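4.2 Where people stop reading: results for partial scales

As noted in 4.1 the full-scale group gave us few surprises. Reading error went up with tick density and down with numeral size, in line with most of the older work on dials. The partial-scale group is another matter and takes up the rest of this section.

By partial scale we mean any printed or molded number line where the user sees some of the numerals but not the whole run. Kitchen scales under a big bowl, oven knobs seen from the side, thermostats behind a curtain, a ruler half under a book. The log from the Flultport households has 2,166 usable entries after cleaning, and of these 1,043 were made with part of the scale out of view. We did not expect the share to be that high. The pilot in Skindik had suggested far less, but the pilot was run in March with one recruiter and mostly young renters, so we don't lean on it.

Entries were coded twice. First pass by the field team, second pass by Jarmo Lehtinen working from the written notes only, without the household codes. Where the two passes disagreed the entry was kept and flagged, not dropped. Flagged entries are left out of the tables but they are in the counts above.
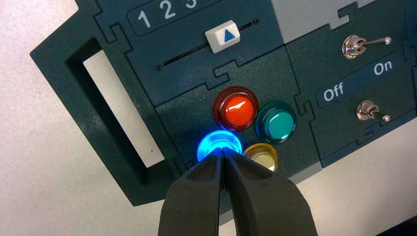 Figure 2. Numerals 1, 2 and part of a 3 on a dark label strip, with a slot track below.

Numerals and the thing they measure are often set apart on household objects, and our coding scheme had to deal with this early. Ahonen's older scheme has one category for "scale" and treats strip, pointer and track as a single unit. That works for a wall thermometer. It does not work for sliders, where the eye has to carry a value from the numerals down to a mark somewhere else. In Figure 2 the strip runs along the top edge of the slider section and the long slot sits below it, so a reader going from one to the other has to cross a gap. We coded this layout as "offset". Layouts with the numerals printed right beside the pointer path were coded "joined". A few objects fit neither and went to "other", mostly tape measures and one very strange egg timer.

Offset layouts did worse than joined ones in both groups, but the difference was much larger for partial scales. With the full run in view, people seem to check themselves against the end numbers. Without it they anchor on the first clear numeral and count up. Several said so in the follow-up call ("I just start from the one I can see"). This counting-up habit is slow but fairly safe when the numerals start at 1. When the first clear numeral is higher, say 4 or 40, people slip by a whole step more often, and they almost never notice. Older readers slipped no more than younger ones, which goes against what Rastgate found for appliance dials. Could be the lighting. Their sessions were in a lab and ours in kitchens and hallways, with whatever lamp was on.

A second pattern, weaker. Light numerals on a dark ground gave slightly faster readings than dark on light, but only at arm's length or closer. Past that teh effect is gone. We would not make much of this. Contrast was not measured, only noted by the field team as high, medium or low, and the team did not always agree on medium.

Step size is the messiest part. Participants were asked to give the value to the nearest step, and some took this to mean the nearest printed numeral while others took it to mean the nearest tick. The wording was fixed after the first two weeks, too late for about 15 of the households. Their readings are kept for the layout comparison, where it matters less, and left out of Table 5. Rerunning without them anywhere does not change the order of the layouts, only the width of the intervals.

Missing data. Most gaps are evening entries, people forgot or were cooking. Two households stopped logging partway and we could not reach them for the follow up call. No attempt was made to fill in their readings.

One more point on coding, as a reviewer of an earlier draft asked for it. A numeral that is partly hidden was counted as readable if the coder could name it without using its neighbors. This is a judgment call. A half-covered 3 can pass for an 8 if you don't know what comes before it, and in real use of course people do know. So our rule is probably strict, and the partial-scale error rates shoud be read as being for the harder end of what people meet at home. Section 4.3 loosens the rule and reports both versions side by side.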